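Moving my mother's paperwork, part two

9th November

I said in the last post that I would write up how the paperwork went after we sold the house in Skultow. A few people asked, mostly people who are about to do the same thing for a parent, so I'll put down what I remember while I still have the folders out on the table.

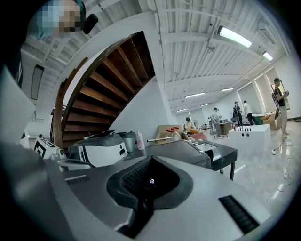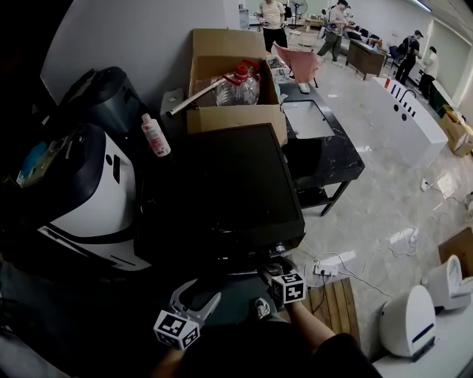
My mother kept everything. When I started in April there were 7 banana boxes in the back bedroom, and the oldest thing I found was a receipt for a coat from before I was born. Bank statements were mixed in with Christmas cards. The deed to the house was in an envelope marked "seeds."

My first mistake was trying to read as I sorted. I lost two whole evenings that way. There was a run of letters from her cousin in Ďurica, and once I started those I didn't touch the tax folders until the next day. After that I made a rule that letters went in one box without being opened, and the sorting sped up a lot.

The piles I ended up with were: house, bank, pension, medical, insurance, letters, and don't know. The last one was the biggest for a long time. Most of it turned out to be insurance. She had a policy from a company called Volix that none of us had heard of, and it had been paying out of her account every month for years. I called the number on the most recent letter and got a man who could not find her name. I called again a few days later and a woman found it in under a minute, under my father's name. So if you are told there is no record, try the spouse.

That call was worth making. They refunded $856 in payments taken after the policy should have ended. It took nine weeks and I had to send the same form twice, because the first one was signed in blue and they wanted black. I had never heard of that being a problem.

The bank was easier than I expected. I went in person with my mother, and we had an appointment with a Mr. Ferenc Fülöp, who was patient with her and spoke to her instead of to me. She noticed that and mentioned it in the car. We closed the two small savings accounts and moved everything to one. One of them had $148 in it and had not been touched since the branch in Groltitz shut down.

The pension was slow. They wanted proof of address at the new apartment, and the new apartment didn't have any bills in her name yet. We used the lease in the end, along with a letter from the building manager. It would have saved a month to ask for that letter on the day she moved in.

I paid for help once. The house sale raised a tax question I couldn't answer, something to do with the addition my father built and whether the cost of it counted. Müzeyyen Aksoy, the accountant my sister uses, looked at it for us. Her bill was $1,298, and I winced at that, but she also went back over the two previous years and fixed a mistake of mine on the second one. I would pay it again. What she needed from us was the builder's invoices, and we had those only because my mother never threw anything out. She has brought this up several times.

As for what to keep, I went with what the accountant told me, plus a bit extra. Anything to do with the house stays. Tax returns and whatever backs them up stay for now. Utility bills from the old place went in the shredder once the final ones were paid. My shredder overheats after a few minutes and then sulks for half an hour, so I did it in batches while cooking. A friend said I should have taken it all to one of those places that shred by the pound. Probably so.

I did scan the important things. It's dull work and there's no trick to it. I named each file with the year first so they line up in order, and put copies on two drives. One is at my sister's.

The letters I left alone until the end. My mother wanted to go through them herself, and she's doing it a few at a time after lunch. She reads some out loud over the phone. Some she doesn't. She has asked me to find out whether her cousin's daughter is still in Ďurica, and I've written to the last address we have for her but haven't heard back.

Still to do: the car title, a library card with a fine on it, and a safe deposit key that doesn't seem to belong to any bank we've tried. I'll post again if we find out what it opens.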